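How to Fold Coveralls So They Stay Folded

Posted 2nd January

I own more work clothes than regular clothes at this point, and for years they lived in a heap on top of the dryer. Jeans and T-shirts I could manage. It was the coveralls that beat me! They're one long floppy piece with sleeves at one end and legs at the other, and whenever I thought I had a nice square bundle, a leg would slide out and hit the floor. So over the holidays I cleared off a big flat surface, pulled out the whole pile and worked on it until I had a fold I could repeat without thinking. The same steps work for a heavy work shirt or a zip jacket (just skip the leg part).

First, find yourself enough room. My ironing board was hopeless for this, and the bed is too soft, because the fabric sinks in and you can't press the air out. A smooth, hard surface at waist height is what you want. Empty the pockets while you're at it. I found 17 screws and a pencil stub in mine, plus a receipt from Sturbridge that had been through the wash and come out as a little gray pebble.

Now dump the thing down and find the collar. Don't try to straighten anything yet, just hunt for the collar, because once you have that you know where everything else is. 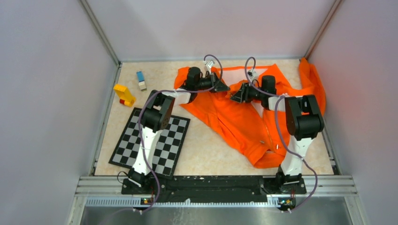 Once you've got hold of it, pull the collar toward the far edge and let the rest trail toward you. Find the zipper or the snaps next. I like to close the front before I fold, all the way up if it's a zipper, or every other snap if I'm feeling lazy. An open front slides around on itself and you end up with one side longer than the other (ask me how I know).

Next come the sleeves. Turn them right side out if they need it, then lay them straight out to the sides like a scarecrow. Run your palm from the shoulder down to the cuff and push the wrinkles out the end. Heavy cotton holds a crease like crazy, so take a second pass if there's a big fold running across the elbow. Then flip the whole garment face down. Big flip, both hands, shoulders first!

Fold the left sleeve straight across the back, then the right one on top of it. Bring each side in toward the middle so you have a long strip, maybe a little wider than a sheet of paper. My shelf is 28 inches deep and a strip that wide lets me get two stacks side by side, but measure yours before you settle on a width. 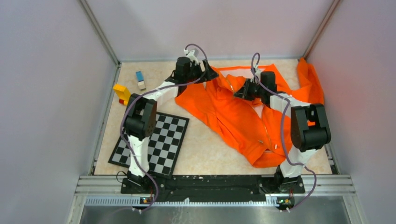 Do I need to iron coveralls before folding them?
I never do. Shake them hard when they come out of the dryer, fold them while they're still a bit warm, and the weight of the stack flattens most of what's left.

Back to the strip. Lay one leg right over the other and smooth them down together. Fold the legs up to the waist, then fold that in half again, so the bottom part is a thick block. Fold the block up toward the collar, give it a good lean with both forearms, and tuck the end into the opening at the neck if there's room. With a shirt or jacket you only need to fold the strip in 3 and you're done.

I keep mine in a Kallarier canvas bin, standing on end like files, and it holds up to 3 pairs before it gets too tight to pull one out. The thick winter pair goes on the shelf by itself. It's bulky whatever I do to it.

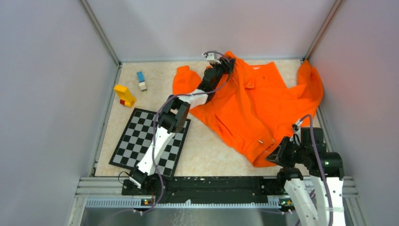 Orange work clothes before smoothing, with the collar at the top.

If your bundle keeps popping open, go back and check the sleeves. Nine times out of ten one of them is twisted inside and pushing everything apart. Unfold as far as the strip, straighten the sleeve and go again. Mine took me four tries the first afternoon, and now I can get through the whole pile before the next load is dry.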